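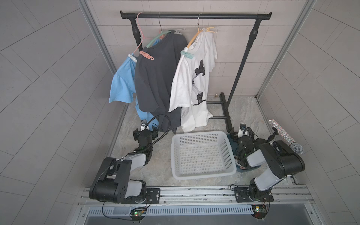 Fig. 1 - Poste bimanuel : portant, trois T-shirts sur cintres, panier blanc au sol.

Temps de lecture : 2 min

Projet de robotique, module manipulation
Responsable : Elsa Wikström. Encadrement des séances : Sơn Tô.

1. Tâche
Décrocher un T-shirt du portant et le déposer dans le panier. Le cintre reste sur la barre. Les deux bras travaillent ensemble : l'un maintient le cintre, l'autre ouvre les pinces à linge puis saisit le vêtement à l'épaule. Chaque groupe choisit son ordre de passage, mais doit le justifier dans le rapport.

2. Points à observer
Les vêtements se recouvrent. Sur la figure 1, le T-shirt gris foncé cache une bonne partie du bleu, et la manche du blanc passe devant le bord du gris. Une segmentation par couleur suffit pour séparer les trois pièces, pas pour trouver les épaules. Les pinces ont des couleurs différentes d'une épaule à l'autre - à utiliser comme repères, avec prudence.
Chaque poignet porte une petite caméra. Pensez au câble du poignet dans vos trajectoires : il peut accrocher un tissu.

3. Données
Le jeu Usora contient 543 essais téléopérés, dont 61 réservés au test. Ne pas entraîner sur ces derniers. Durée d'un essai : environ 30 secondes.

4. Travail demandé
a) Rejouer un essai à vitesse réduite et relever les instants de contact.
b) Écrire la machine à états de la prise (approche, ouverture de la pince à linge, saisie, dépose).
c) Comparer avec la politique apprise, sur les mêmes positions de départ.
Le rapport fait quatre pages au maximum, figures comprises. Un seul dépôt par groupe, au plus tard le 9/12/20. Les soutenances ont lieu en juin, salle Eklund.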